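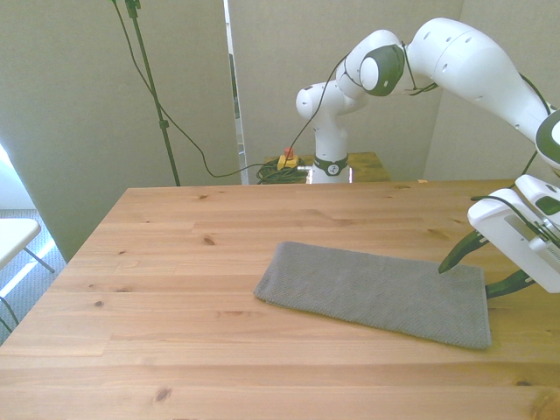

Grey towels on a pine table, do you fold in thirds or in half?

Forum: Laundry and Linen

perron_k
Posted November 24, 2024
Hello all. I fold the towels on our pine table, because it is the only flat place big enough. English is not my first language, so please excuse if I use a wrong word.
My question is about the small grey ones with the fine texture. I fold in half, then in half again, and I lay it down, but one corner always stays a little bit raised and rumpled. On the shelf it looks untidy. Should I fold in thirds instead? We have 18 of these towels, so I would like to learn it correctly before I do the whole pile.

Lotau
In thirds, always. With two folds in half you put all four edges on the same side and that side becomes thick. Fold the long sides to the middle first, then once across.

brondura_mill
I do not agree with Lotau. Thirds are good for bath towels. For a small one you get a narrow strip which falls over as soon as you take the one beside it. Half and half again is fine, but you must pull the corners before the second fold, not after.

Lotau
Mine do not fall over. How deep is your shelf?

brondura_mill
Deep enough. It is the towel that is too short, not the shelf.

teapot_and_peg
Which weight are they? I had some of 800 grams and no fold would keep them flat. The thin ones behave much better.

perron_k
I cannot find the weight, the label was cut off before I got them. They feel thin to me. I bought them at the Saturday market in Nalville, from the man with the tablecloths.

teapot_and_peg
Then it is perhaps the hem. On cheap towels the hem shrinks more than the cloth, and the corner lifts up. Stretch the hem between your hands when the towel is still a bit damp.

orchard_lane
May I ask about the table? Pine with so many knots can give resin. We had one like this and in May, when the sun came on it, two pillowcases got small yellow spots. I now put an old sheet under.

perron_k
Thank you, I did not think of this. The knots are dark but they feel dry under the finger. I bought the table second hand, so I don't know if it is oiled or waxed.

Lotau
An old sheet will only slide and make your corner worse. Rub the knots with a white cloth. If the cloth stays white, leave the table alone.

orchard_lane
Ours stayed white also, until it was warm weather. But everybody must decide for his own linen.

perron_k
I tried both ways this evening. With thirds the corner is flatter, but brondura_mill is right that it stands badly, so I will lay them down in two piles. Tomorrow I wash the rest and will try with the hem.

brondura_mill
Lay the folded edge to the front, please. Then you can take one without pulling out the next.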